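## 4. Data collection and what the folding episodes contain

Section 3 set out the task as the student team defined it: fold one garment, on a soft surface, with two hand-held grippers and no arm attached, so that a policy could later be trained on the recordings. We now turn to the recordings themselves. Our reading of them is less generous than the one given in the team's own project report, and we try to say why in enough detail for others to disagree with us.

### 4.1 The Travcombe project

The work was done as a final-year group project at Travcombe. The students collected 265 episodes between them. The collection sheet asked for the name of the operator, the garment, the surface and a verdict (success, partial or failure), and the verdict was entered by the person who had just done the folding. No second rater was used. We regard this as the single largest weakness in the data, and it is not mentioned in the project report.

The garments came from the students' own wardrobes and the surfaces were whatever was to hand at home. The report calls this "natural diversity". We are not sure the phrase is earned. Of the 265 episodes, 171 use one of three garments, and the rest are spread so thinly over the other items that nothing can be said about any of them separately. A set of recordings may look varied when one leafs through it and still be narrow where it counts.

The grippers follow the Niver pattern, a parallel linkage with soft pads, closed by the operator's fingers. The opening is logged as a fraction of full travel. Contact force isn't logged at all. For rigid objects this may be a tolerable omission. For clothing we think it is a serious one, as the examples below should make plain.

### 4.2 Thin and slippery cloth

Operators were told to begin with the garment "in a natural heap". No heap was defined, and the starting states differ a great deal from one operator to the next. Some heaps are nearly flat and give away the sleeves at once. Others are closed up on themselves to such a degree that one of the present authors, working from stills, could not name a single edge with confidence. 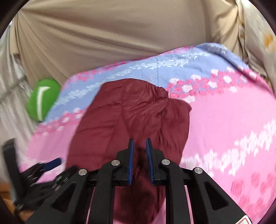

*Dennis Horrocks*

**Figure 3.** Pads open a little over the crumpled maroon garment, during an episode on a patterned bedsheet.

The difficulty in Figure 3 is one of labelling. The pads stand slightly apart with a darker patch of cloth in the gap between them. We could not agree whether the cloth is being pinched or only approached, and the still gives no way of deciding. The team's annotation rule was to mark a grasp from the first moment at which the pads "hold" the fabric. Applied to a heap with a smooth, slightly sheeny surface, the rule asks the annotator to guess. When we had two people mark grasp onset independently on 90 episodes, they disagreed often enough that we stopped treating the label as usable for anything finer than the order of events.

There is also the matter of the second gripper. The recordings were made with both hands in play, and each gripper is often seen by the other's camera while moving quickly. In Figure 3 the dark mechanism at the left is blurred, and so is the printed cloth on the right. The project report treats blur as noise that a large enough model will learn to ignore. Perhaps so, but the blur is tied to the fast parts of the motion, and the fast parts are where the garment is flicked, dragged or let go. Dropping blurred stills would remove the very moments a learner most needs. Keeping them means training on pictures in which the other tool has no clear outline. The team tried neither option on its own. They kept everything, reported one figure, and moved on.

We would add a word on backgrounds. The busy sheet was described by the students as a deliberate "stress test" for segmentation, and a pink floral print behind a maroon garment does make a demanding pair. A stress test, though, needs an unstressed condition to set beside it, and no episodes were recorded with the same garment on plain cloth. As things stand, we can't say whether the policy fails on difficult backgrounds, on difficult garments, or on both.

### 4.3 Padded garments and the meaning of "folded"

The second family of episodes concerns padded clothing. The students expected this to be the easier half of the work, on the grounds that quilting gives the camera something to hold on to: long stitched lines, panels and seams. We were inclined to agree before we looked at the stills. We are less sure now.

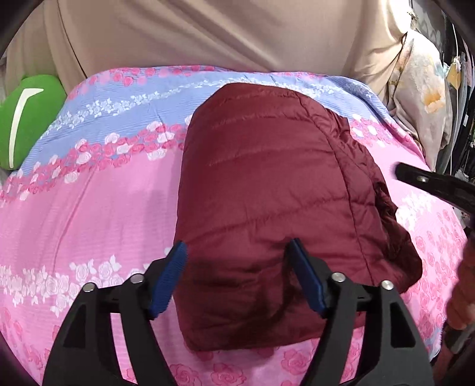

*Photograph: D. Horrocks*

**Figure 4.** A quilted garment folded to a tall bundle, with the pads open to either side of a wide stretch of its shell.

The left edge of the bundle in Figure 4 is smooth and nearly straight. The right side is bunched, with tight wrinkles near the top and a darker opening further down. Judged from the left this is a tidy fold. Judged from the right it is a good deal less tidy. A single verdict has to cover both, and the verdict sheet had no box for "one good side". Our own view is that most adults would accept the result at home and that a shop would not, and the report never says which of the two it had in mind.

The team's outline measure does not settle the question. It takes the visible silhouette of the garment, fits a rectangle, and scores the overlap. Padding rewards this measure unfairly, as a thick garment tends to fill out its own outline whatever is happening inside. A padded sleeve tucked under at random may score as well as one laid straight. We built two deliberately poor folds from a padded jacket of our own, both with a sleeve wadded up within the bundle, and both passed the threshold the students had set. Two trials prove very little, and we offer them only as a reason to doubt the threshold.

The missing force signal matters here too. Padding gives under the pads, so a given opening may mean a firm hold on compressed filling or a light touch on the shell alone. On a thin shirt the opening is a fair stand-in for what is between the pads. On a puffer it is a poor one. The policy is nonetheless trained on both with the same input, and the report pools the results.

### 4.4 What the students' results support

The headline claim is that a policy trained on the full set folds "everyday clothing" on "everyday surfaces". We think the evidence allows something smaller. On the three common garments, placed on surfaces like those in the recordings, the policy reached a state that its own makers called folded in a majority of trials. For garments outside that group the trials are too few to report as a rate, and we would have left them out of the table.

We wrote to the team and were given the full set of recordings and their working notes without any fuss, for which we are grateful. The notes are more careful than the report. One entry reads, "opening looks the same for nothing and for one layer, ask Kershaw", Kershaw being the bench on which the grippers were calibrated. The question was a good one. We found no sign in the later notes that it was followed up, and the calibration file was last changed in April, well before the padded garments were recorded.

Some of our complaints would apply just as well to published sets many times the size. The Dodwood recordings, which we collected ourselves and used in Section 3 for comparison, also rely on operator verdicts for their first 200 episodes. We had not thought this worth stating until we read the students' report and found the same silence in it. The corrected Dodwood figures are in the appendix, and they are lower than those we first circulated.

### 4.5 Changes made before re-scoring

For the re-scoring reported in Section 5 we made four changes.

1. Verdicts were given by two raters who had not taken part in the collection, working from the last second of each episode.
2. Each side of the bundle was scored separately, and the lower score was kept.
3. Grasp onset was replaced by a wider interval, starting when the pads first overlap the cloth in view and ending when the cloth is seen to move with them.
4. Thin and padded garments were reported apart, with no pooled figure.

The second change is harsh and we expect objections to it. A fold that is sound on one side does have some value, and keeping the lower score throws that information away. We kept to it all the same, as the averaged version brought back the pattern that had worried us in the padded set, with one clean edge paying for a careless one. Readers who prefer the average can compute it from the side scores, which are listed by episode alongside the raters' initials.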